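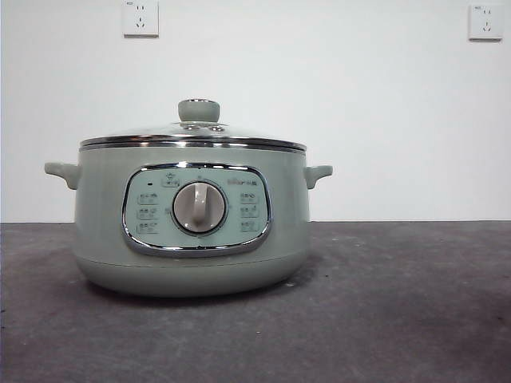
Replacement glass lids and lid seals

Rultelus supplies spare lids for domestic cooking pots and electric multicookers. All lids are domed toughened glass with a steel edge band. Knobs are sold separately in black, cream and sage green.

Measuring for a lid
Measure the inside of the pot rim at its widest point, then turn the rule a quarter turn and measure again. If the two readings differ by more than 2 mm, the rim is out of round and a standard lid will rock. Do not measure the old lid across the band, as worn bands read small.

Fit
The Skoritz range sits inside the rim on a stepped edge. The Wosine range rests on top of the rim and overhangs it slightly. The two are not interchangeable, even at the same nominal size. Lids for pressure cookers are not stocked.

Knob fixing
Single M5 screw through the glass, with a fibre washer on each side. Tighten by hand only. A screwdriver used at full force can start a crack at the hole which may not show until the lid is next heated.

Care
Dishwasher safe, top rack. Let a hot lid cool before rinsing. Withdraw from use any lid with a chipped edge, however small the chip.

Stock and orders
Wosine, outside band: 11 sizes
Order code prefix: 259
Lids held at the Fiadzo Road store at last count: 2,063
Seals are cut to order and cannot be returned once cut.

Trade enquiries: Zuweira Dramani, spares desk. The desk is closed on Sunday. Quote the pot maker's model number and both rim readings.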